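Looking after film posters, discs and a pull-down screen at home

Filed under: Home Cinema > Storage & Upkeep

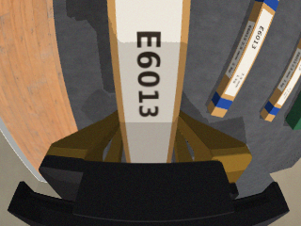 Most of the damage to a film collection is done at home, by damp, sunlight and people in a hurry. I have 859 discs, a spare room with a projector in it and more posters than I have wall for. These are the things I do to keep it all in decent order.

Rolled posters

Roll a poster with the printed side facing in, and roll it loosely. A tube you can get your hand inside is about right for a full-size cinema sheet. If it has to be squeezed to go in, the tube is too thin and the poster will fight you when you come to frame it.

Wrap it in acid-free tissue first. Newspaper is no good, as the ink comes off. Don't put a rubber band round it. A strip of paper with a bit of tape on the strip, and none on the poster, holds well enough.

Store tubes lying down. Mine stood in a corner behind the door for a couple of winters and the bottom edge of a Buenaventura one-sheet went soft and crinkled. It was the only poster I had from that film and I haven't found another in that size.

To flatten a rolled poster, lay it face down on clean lining paper, put another sheet over the back and weigh it down evenly with big books. Leave it a week. Ironing does work on some paper, but I have scorched one and I won't do it again.

Folded posters

Older ones were often sent out folded. Leave the folds alone if the paper feels brittle. If you want it on the wall, a frame shop can back it on linen. The Oltthorpe framers I use charge by the size of the sheet, so measure before you ring.

Hang posters away from direct sun, and away from radiators and the bathroom wall. Red goes first, then yellow, and you end up with a blue film whatever it was when you bought it.

Discs

Wipe from the centre hole straight out to the edge with a soft dry cloth. Going round and round follows the track, and one scratch along it does more harm than several across it. For fingerprints, a drop of washing-up liquid in lukewarm water, rinse, then pat dry. No kitchen roll.

Box sets with the discs in tight card sleeves are the worst offenders for scratches. I move those into paper-lined sleeves and keep the box on the shelf with the booklet in it. The Flundia set has 9 discs in card pockets and four of mine were marked before I had watched them.

Keep a list. I use a plain spreadsheet with title, format, shelf and who has borrowed it. The whole thing, counting tapes, programmes, postcards and lobby cards, runs to 2,751 lines. It is dull to set up, but it stopped me buying the same western a third time, and it was a help when I had to give the insurer a figure.

Video tapes

Wind them fully to one end before putting them away, and stand them upright like books with the full spool at the bottom. White dust on the edge of the tape is mould. Don't play it, as it will spread to the machine and then to the next tape. Bag it and keep it apart until you decide if it is worth paying to have it cleaned.

Lofts and garages are both wrong for tape. Under the bed is better than either.

The screen

A pull-down screen should be let down now and then even if you aren't using it, or it takes a set and curls in at the sides. I leave mine down overnight once a month. Make sure it is dry and free of dust before it goes back up.

Dust a matt white screen with a clean, soft decorator's brush, working from the top down. For a mark, try a white eraser very gently, then a barely damp cloth. Test any cleaner on the black border first. My Zokitent screen came with a leaflet which said water only, and I would stick to that.

Projector

Let the fan finish before switching off at the wall. The filter wants vacuuming on a low setting every couple of months, more often if you have a dog. Use a blower on the lens before any cloth goes near it.

I keep the room at 17 degrees when it is empty, which suits the paper and the tape. In November I put a small dehumidifier in there and empty it each morning before breakfast.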